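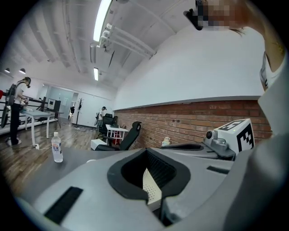
From: Ute Hollmann
To: Mondside studio list
Subject: Re: Things along the brick wall

Hi Hemant, hi everyone,

Thank you for getting this going, and sorry it took me so long to answer (my inbox has been a swamp since I got back, and I kept meaning to sit down with a cup of tea and do it properly).

Hemant Solanki wrote in September 2022:
> I'd like to paint the white part of the wall before it gets cold,
> and the gray ledge while I'm at it. Could we move the tables out
> 30 inches, and could people say what they want done with the small
> things that live on them? I'm happy to box everything up, but I
> don't want to throw out something somebody loves.
> The brick stays as it is, I promise!

First of all, yes please to the painting, and a very big yes to leaving the brick alone. I'm so fond of that brick. When we moved in from the old place on Cele Street it was the one thing that made me feel we'd landed somewhere nice, and I would hate to see it go white with everything else.

As for the small things, the little white-and-yellow figure with the round head is one I'd beg you to wrap up well. It has been leaning against the bricks for so long that I say good morning to it, and I'd like it to go back to the same spot afterward. A sock will do for wrapping if you run out of paper.

Water bottles are another matter! If there's one on the dark gray table with a white cap and a white-and-blue label, I'm afraid I can't tell you if it's mine, so please just empty it and recycle it. I've bought 8 name tags for the kind you refill, and they're in the drawer by the door if anyone wants one.

I can come in for 2 hours to help carry, and I have drop cloths left over from doing our hallway in February. Do you want the roller with the long handle too? It's a bit crusty at one end but it still turns.

Warmly,
Ute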